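Flurlow gripper comparison

The Flurlow gripper comparison is a bench test used to judge how well different robot hands pick up and put down small household objects. It was drawn up by Jodora, a robotics workshop in Lagos, and is carried out on a single arm with a camera looking straight down at the table. The name Flurlow refers to the test procedure and to the control software that runs it.

Background

Jodora first used the test in-house, to choose between two grippers for the same arm. Earlier trials had been done with wooden blocks, and both grippers passed nearly all of them. The workshop found that this said little about how the hands would cope with thin rims, long handles or soft things, and replaced the blocks with toy kitchenware and play food. Wemero, which makes arm controllers, later took up the procedure for checking new releases of its software.

Equipment

The arm is bolted beside a flat table and fitted with one gripper at a time. The standard set-up compares a parallel gripper, which has two stiff fingers that close in a straight line, with a soft gripper, which has four bending fingers worked by air. Both are driven by the same controller, and the closing speed is set once and left alone for the whole session.

The camera is fixed overhead and its view is checked against the arm's own position before each session. A second camera on the wrist may be added, but results taken with it are listed separately.

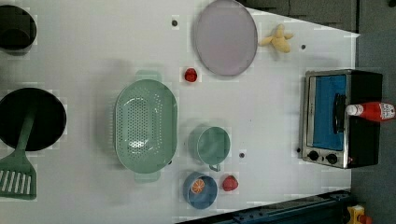

Objects are chosen for the kind of grasp they call for. Plates and pans lie low and must be taken by the rim or handle. Cups and bowls can be held from inside or outside. Toy fruit tends to roll if one finger touches first, and plush toys change shape as the fingers close. Larger items may stay on the table as obstacles without being picked up.

Procedure

Each object is tried eight times with each gripper. It is turned to a new angle between tries, and its neighbours are left where they are. A try counts as a success if the gripper lifts the object clear of the table, holds it still and sets it down without dropping it. Knocking over another object is noted but does not make the try a failure.

Scoring

Results are given for each object, and no overall score is worked out. Jodora's notes say that a total would hide the differences the test is meant to show. In its own sessions the parallel gripper did better on handles and thin edges, while the soft gripper did better on round and soft items. Flat plates gave trouble to both.

Limits

The toys are lighter than real kitchenware, so the test says nothing about load. Shiny surfaces can upset the overhead camera, and a missed grasp may be the fault of the camera and not the hand. Wemero repeats any failed try with the position typed in by hand, and records the two results side by side.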